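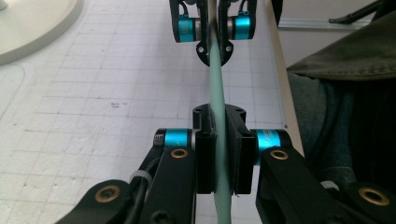

Pale green strip, held at two points.

How to measure for a roller blind without buying it twice

I fitted my first blind in May, in the back room at Dulik Street, and it was 3 mm too wide. A blind that is 3 mm too wide is a very long stick.

Decide first whether it goes inside the recess or over it. Inside looks neater - and forgives nothing.

Measure the width at the top, middle and bottom with a metal tape. Cloth tapes stretch, and so does the truth. Write down the smallest figure, in millimetres, then ask the shop whether they take off the clearance or you do. Jonalyn Dalisay at Barredo Blinds takes off 5 mm. If you've taken it off as well, enjoy the view down the sides.

For the drop, use the longest measurement. Check the colour in daylight before you pay.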